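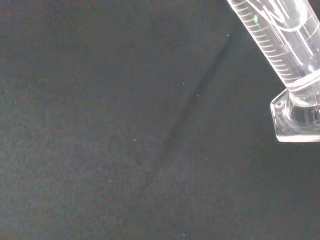
Wrist camera view: clear plastic graduated cylinder on dark gray fabric.

Tondside Clearware: wrist camera and gripper comparison

5 min read

Tondside Clearware is a set of short recordings of a robot arm trying to pick up transparent lab plastic. We made it to settle an argument about whether our trouble with clear objects came from the gripper or from the camera. The argument is still going, but it now has data.

If you want a large, general grasping dataset, you are in the wrong folder. If you have ever watched a depth camera look straight through a beaker and report a perfectly good table, welcome.

## What's in it

There are 3,000 attempts, of which 2,790 made it into the release. The rest were dropped for broken timestamps, a controller restart in the middle of a move, or a log that stopped before the arm did. Failed grasps were kept. A dropped cylinder is a valid result and we have plenty of them.

Each attempt has:

- color video from the wrist camera
- joint positions and gripper opening, logged by the controller
- commanded grip force
- a label: held, slipped, missed, or nudged
- a free text note, often empty, sometimes rude

"Nudged" means the fingers touched the object and moved it without closing on it. Mudassar Jafri wanted this counted as a miss. Sulastri Rondonuwu wanted it counted as a slip. It got its own label and everyone went back to work.

## Hardware

Two grippers were compared on the same arm, with the same camera in the same mount.

The Kumsa is a parallel gripper with flat rubber pads. It is stiff, repeatable and happy to squeeze a thin tube harder than you asked. The Jatis has soft curved fingers that wrap around whatever they meet, including on one occasion the camera cable.

The controller is an Ernirton unit we already owned. It does what it says in the manual, provided you have the right version of the manual. Use the settings in `controller/final_v2`. The folder called `controller/final` is there because two scripts still point to it.

## Surface and lighting

Trials were run on dark fabric. On our white bench top the edges of clear plastic washed out, and the detector spent most of its time admiring the bench. Against dark cloth the walls and base of a cylinder show up as bright outlines, which gives a color camera something to work with.

The cost is lint. Small white specks show on the cloth in the wrist view, and an early detector was very fond of them. We left them in. You may want to filter out anything only a few pixels wide before you let a model form opinions about it.

Shadows and highlights were left in as well. Highlights on clear plastic move with the camera, so a bright line in one view may be somewhere else after a small wrist turn. Don't use them as fixed points. We did, for a week, and the calibration from that week is not included.

## Partial views

The wrist camera sits close to the work, so objects often run out of view. You may get part of a tube and most of a base, or some tick marks without a readable number anywhere near them. The object mask covers only what is visible. We did not guess at the rest.

For the same reason, please don't try to read volumes from these recordings. Jianhua Liang was asked whether it could be done and answered with a long silence.

## How the grippers did

Short version: the Kumsa is better when the pose estimate is good, and the Jatis is better when it isn't. With clear plastic the pose estimate is often not good, so the Jatis came out ahead on cylinders lying on their side. It lost badly on anything that had to be picked up by the base, where its fingers tend to slide off the edge and close on air with great confidence.

Changing the camera exposure moved the results more than changing the pads did. Mudassar has asked that this sentence be in bold. It isn't.

## Splits

The test split holds 392 attempts, picked by session so that near-identical views don't end up on both sides. Everything else is for training. There is no validation split — make your own, and please make it by session too.

## Known problems

- Labels were done by two people and they disagree most on slipped versus nudged. Second opinions exist for one batch only.
- Session 33 was recorded with the gripper opening sign flipped. The loader fixes this. If you wrote your own loader, now you know.
- Grip force is the commanded value. The measured value was logged in units that Clyde Rosenthal is still trying to identify.
- A few notes mention "the Friday wobble." This was a loose camera bracket, tightened before the last batch.

## Use and contact

Use it for research or teaching, and name the dataset if you publish. Corrections are welcome, especially with a session number attached. Send them to Roscoe Lindqvist, who keeps the label files and will want to know which version you downloaded.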